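6. Dry run in the simulator

Do this section before the Sesora arm on your bench gets any power. A clean run on screen proves very little about your own joints, belts and wiring. It will still catch the silly mistakes, and those are the ones that bend fingers.

6.1 Start the Skelbridge viewer and load the bench scene. Leave the physics rate at 1000 steps per second. Lower settings look fine until something is gripped.

6.2 Switch to the wrist view and send the OPEN command. Compare the fingers with the drawing in section 2.

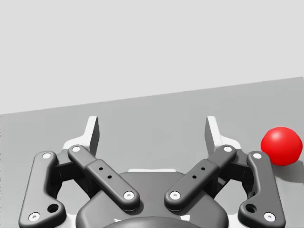 Fig. 6a. Wrist view, gripper open, ball to the right of the fingers.

Note: The linkage moves beautifully in here. Yours has printed pins and some slop, so don't copy the closing force across.

6.3 Change to the table view. Jog the arm in small moves and keep the fingers above the surface. Stop short of the sphere.

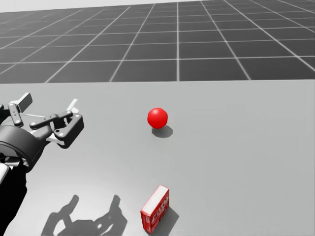 The shadows help more than the height readout does at this stage. Watch the gripper's shadow as you lower it, and if the readout disagrees with what you see, suspect the table height in the config file first. Pylyp Demchenko lost an evening to a stray minus sign there.

6.4 Load the second object set. Aim for the box before you try the ball, and approach slowly with the fingers open.

CAUTION: Do not trust a grip just because the simulator holds it. The default friction is generous. Sharon Biwott's build passed 385 simulated picks in February and dropped the first real carton.

6.5 Check that both fingers clear the box on the way in. Repeat from 8 different start positions and write down every miss, including the ones you feel like blaming on the software.
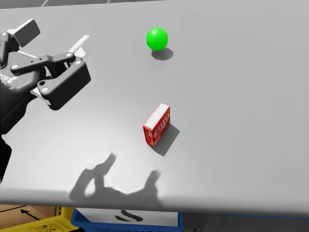

6.6 Save the log and close the viewer. If you had more than 6 misses, go back to 6.3. Otherwise carry on to section 7, with the emergency stop within reach.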